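Vamen Counter Scale: Set-Up Guide
Section 3: Positioning, levelling and first price list

Read Section 2 (Unpacking) before you start. The transit screw must be out of the underside and the pan must be off until you are told to fit it.

3.1 Choosing the position

The scale is meant for a fixed counter in a greengrocer's, deli or farm shop. It can be moved, but it has to be levelled again every time.

1. Pick a counter that does not flex when you lean on it. Stone, solid timber and steel benches are all suitable. Trestle tables are not.
2. Check for draughts. Keep clear of ceiling fans, air conditioning vents and the front door. An open chiller cabinet within a metre will also upset the reading on light items.
3. Leave 65 mm behind the scale for the cable and the vent slots.
4. Make sure the customer display can be read from the public side without anyone having to lean over.
5. Allow room beside the scale for a customer to put down a basket. Shops often leave this out, and baskets end up resting against the pan.

Caution: Do not run the power cable under the scale body. The cable will lift one foot enough to put the level out.

Note: If the counter has a join in it, all the feet must be on the same side of the join.

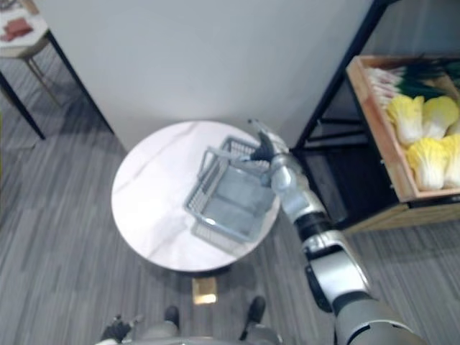

Rekha Pinto commented: We followed 3.1 to the letter and still got a drifting zero every afternoon. In our case it was the sun through the side window heating one end of the counter. Moved the scale to the other end and it has been steady since June. Might be worth adding to the list.

Direct sunlight has been added to the site checks in 3.6.

3.2 Levelling

You will need no tools. The feet are adjusted by hand.

1. Place the scale in its final position with the pan off.
2. Look straight down at the bubble, found to the left of the keypad. Looking from an angle gives a false result.
3. Turn the front left foot clockwise to raise that corner, anticlockwise to lower it. Do the same at the front right.
4. Bring the bubble inside the ring using the front feet only.
5. Adjust the rear feet until they both just touch the counter. Recheck the bubble.
6. Press down lightly on each corner. If the scale rocks, go back to step 4.
7. Tighten the lock ring on each foot, finger tight.

Caution: Never lift the scale by the pan support. Hold the body on both sides, underneath.

If the bubble cannot be brought inside the ring, the counter slope is outside the range of the feet. Pack the counter, not the scale.

3.3 Power and warm-up

1. Plug the adaptor into the scale first and then into the power point. Use only the adaptor supplied.
2. Switch on at the wall.
3. Hold ON for three seconds. All segments of the display will light, then the software version will show, then a row of dashes.
4. Wait until the dashes clear and the display reads 0.000 kg. Do not touch the counter during this time.
5. Fit the pan. The lugs go to the rear. The display will show the pan weight.
6. Press ZERO.
7. Leave the scale switched on for half an hour before you use it for trade.

Avoid sharing a double adaptor with a slicer, chiller or microwave. If the scale resets when another machine starts up, move it to a separate circuit.

A battery pack is available for market stalls. Fitting it is covered in Section 7, and the warm-up time is the same.

3.4 Setting up the price list

Prices are held against a PLU number. Each PLU stores a name, a unit price and a type (by weight or each). You can enter them at the keypad or load them from a file with the Andthorpe cable kit. For a small range the keypad is quicker.

1. Press MENU, then key in 981 and press ENTER. The display shows PLU SET. This is the factory access code and should be changed before trading (see 3.5).
2. Key in the PLU number you want and press ENTER.
3. Key in the name. Each number key carries letters, as on an old mobile phone. Press CLEAR to step back one letter.
4. Press ENTER. The cursor moves to the price.
5. Key in the price without a decimal point. For $4.90 key in 4 9 0.
6. Press TYPE to switch between KG and EA. Check this carefully. Avocados, lettuces and bunched herbs are the usual mistakes.
7. Press ENTER to save. A single beep means the line is stored. A double beep means the PLU number is already in use and nothing has been changed.
8. Repeat for each item, then press MENU to leave.

Note: The scale does not warn you if two PLUs have the same name. If you sell more than one grade of the same fruit, put the grade first in the name so it is not lost when the docket shortens it.

It helps to number PLUs in the order the stock is laid out on the shop floor. Staff then learn them by walking the display. Keep gaps in the numbering for seasonal lines. Leave the last block of numbers free for specials.

Print the finished list by holding FEED and pressing 1. Keep one copy at the counter and one in the office. Mark the copies with the month, and throw the old ones out when prices change. 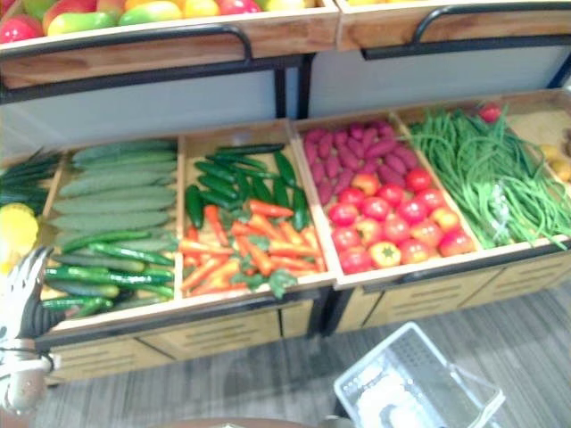 Can two PLU numbers be given to the same item, one for the normal price and one for the weekly special?

Set up the special under its own number and leave the normal one alone. When the special ends, delete its number or set its price to zero, and the keypad will refuse it.

3.5 Changing the access code

1. Press MENU, then key in the present code and press ENTER.
2. Press the down arrow until CODE is shown.
3. Key in a new code of four digits and press ENTER.
4. Key it in again and press ENTER. The display shows DONE.

Write the new code in the box on the inside back cover of this guide, or keep it with the till keys. A lost code can only be cleared by a service agent, and the price list is wiped when this is done. Save a copy of the list with the cable kit if you have one.

3.6 Checks before trading

Go through these in order with the scale warmed up.

Bubble inside the ring.
Display at 0.000 kg with the pan on and empty.
Pan clear of walls, bag rolls, card terminal and anything else on the counter.
No direct sunlight on the scale or the counter at any time of day.
Customer display lit and facing out.
Date and time correct on a test docket.
A known weight reads correctly in the centre of the pan and at each corner.
Tare works: put an empty tub on the pan, press TARE, check for zero, take the tub off and check for a minus reading.

If the corner readings differ from the centre, level the scale again. If they still differ, do not trade on it. Call your service agent.

Caution: The sealed cover over the calibration switch must not be opened. A broken seal means the scale has to be re-verified before it can be used for trade.

3.7 Common faults during set-up

Display stays on dashes. The scale cannot settle. Look for a draught, a vibrating fridge motor touching the counter, or the transit screw still in place.

Display shows OVER with nothing on the pan. The pan was fitted during the start-up count. Take it off, switch off, wait, and start again from 3.3 step 3.

Price shows but total stays at zero. The item is set to EA and no quantity has been keyed in.

Docket comes out blank. The paper roll is in backwards. The shiny side faces the print head.

Keys respond slowly. Usually moisture under the wet cover. Take the cover off, dry both sides with a soft cloth and refit it. Replacement covers are listed in the Warrier spares sheet in the front pocket of this guide.

Go on to Section 4 for the printer and docket layout.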